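3.2 Transparent objects

The arm was assembled in the shared workshop at Kasville, and its wrist camera was fitted by Backlund and Sokol in May. Clear containers were treated as a separate class, as the depth estimate of the Jatus build failed on them most often.

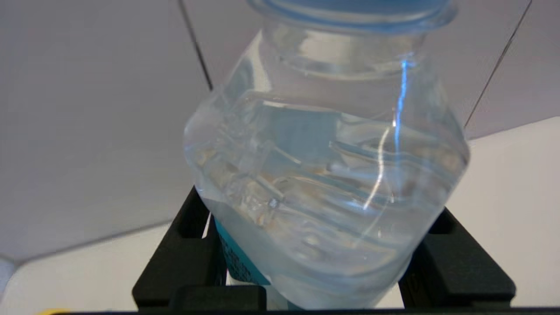
Figure 4. Wrist camera view of a clear water bottle with a light blue screw cap.

Highlights on the plastic and refraction through the water both produce strong edges that do not follow the outline of the bottle. We therefore labelled the outer contour by hand in 1,000 of the 3,278 wrist images. A further 101 were set aside for testing. The waterline was not labelled.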